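Automatización de tareas cotidianas
Apuntes de la unidad 5: ¿pueden ya las máquinas con las tareas de casa y del taller?
Versión del 8/27/21

Estos apuntes acompañan a la clase y no sustituyen a las lecturas. La pregunta de la unidad es sencilla de formular: qué parte del trabajo doméstico y de taller puede hacer hoy un robot sin que una persona tenga que intervenir. Empezamos por la cocina, y en concreto por una tarea mínima: manejar una pieza pequeña entre la pinza y un estante situado sobre el fregadero. 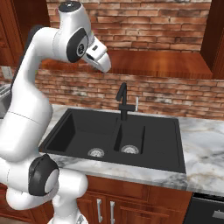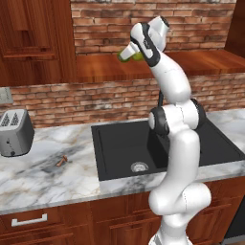
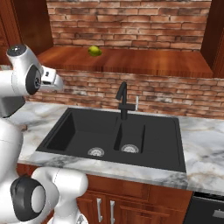 Cocina simulada, con brazo, fregadero y estante. La lima aparece en la tercera vista, sobre el estante.

Warberg objeta que mover una fruta no es una tarea doméstica, que en una casa nadie pide eso y que lo que se pide es recoger la cocina entera después de cenar, con platos sucios, migas y un grifo que gotea. Según su comentario a la versión anterior de estos apuntes, mientras no se mida la tarea completa estaremos midiendo otra cosa.

La objeción es razonable y conviene tenerla presente en toda la unidad. La respuesta habitual es que las tareas completas se componen de movimientos de este tipo, y que si uno de ellos falla a menudo, la cadena entera falla casi siempre. Un cálculo elemental lo muestra. Supongamos que recoger una cocina exige 40 movimientos de coger y dejar, y que cada uno sale bien 9 veces de cada 10. Si los fallos son independientes y no hay recuperación, la probabilidad de terminar sin ningún error es de 0,9 elevado a 40, es decir, menos del dos por ciento. Una persona también falla, pero lo corrige sobre la marcha y apenas se da cuenta.

5.1. Qué se entiende por tarea

Distinguimos tres niveles.

Movimiento: coger, soltar, empujar, girar. Dura pocos segundos y tiene un criterio de éxito claro.

Tarea: una secuencia de movimientos con un estado final que se puede comprobar. Vaciar un lavavajillas o colocar piezas en una bandeja.

Encargo: lo que pide una persona con sus palabras. «Deja esto ordenado». El estado final no está escrito en ninguna parte y depende de la casa.

La mayor parte de los resultados publicados se refieren al primer nivel. Los anuncios comerciales suelen estar redactados como si se refirieran al tercero. Al leer un artículo o un folleto, lo primero es averiguar de cuál de los tres se habla.

5.2. Por qué la cocina es difícil

Los objetos varían mucho en forma, peso y rigidez. Una fruta pequeña y redondeada puede rodar si la pinza la toca de lado, y un vaso se rompe si se aprieta de más. El espacio está pensado para brazos humanos: los estantes quedan por encima de la encimera, el grifo estorba el paso y las puertas abiertas reducen el sitio. Además, un brazo de base fija tiene posturas en las que alcanza un punto pero no puede orientar la pinza como haría falta.

A esto se suma la percepción. El propio brazo tapa parte de lo que las cámaras deberían ver, sobre todo en los últimos centímetros. El acero y el vidrio dan reflejos que confunden a los sensores de profundidad. En un fregadero oscuro cuesta estimar dónde está el fondo.

5.3. El taller como comparación

En el taller la situación es más favorable. Las piezas se repiten, llegan casi siempre en la misma posición y el entorno se puede modificar. El caso que trabajaremos es el de Nallon, un taller de herrajes que automatizó la carga de una prensa. La célula manipula unas 400 piezas por turno y se detiene cuando una bisagra llega girada. El operario la coloca bien y rearma la máquina. La dirección considera que la célula funciona, y con razón: el trabajo sale y las paradas están previstas.

En la misma empresa se intentó después automatizar el embalaje de pedidos variados, con cajas de distinto tamaño y bolsas de tornillos. El proyecto, llamado Trastitz, se abandonó. Las bolsas cambian de forma al cogerlas y la pinza cerraba a veces sobre dos a la vez. El embalaje de pedidos variados se parece más a una cocina que a una prensa.

5.4. Simulación y realidad

Buena parte del trabajo actual se hace primero en simulación. Permite repetir un intento desde el mismo estado inicial, cambiar la posición de los objetos y probar posturas arriesgadas sin romper nada. Los inconvenientes también son conocidos. El rozamiento y el contacto entre dedos y objeto se modelan de forma aproximada, los líquidos se suelen omitir y las superficies están más limpias que en cualquier vivienda.

Un buen resultado en simulación indica que el método es capaz de resolver el problema tal como se ha planteado. Para saber qué pasa en una cocina real hay que ensayar en una cocina real, y con objetos que no se hayan usado en el entrenamiento.

5.5. Preparación de la práctica

Se trabaja en grupos. Cada grupo elige una tarea de casa o de taller y entrega lo siguiente:

Lista de los movimientos que la componen, en orden.
Criterio de éxito de cada movimiento, redactado de modo que dos observadores distintos lleguen al mismo veredicto.
Los puntos en los que haría falta la intervención de una persona.
Una estimación de la tasa de éxito global, con y sin recuperación de errores.

No se admiten como tarea «limpiar» ni «ordenar» sin más precisión. El índice de Takács, repartido en la unidad 4, sirve como guía para clasificar las intervenciones humanas.

Extensión máxima de la entrega: 5 páginas, sin contar tablas.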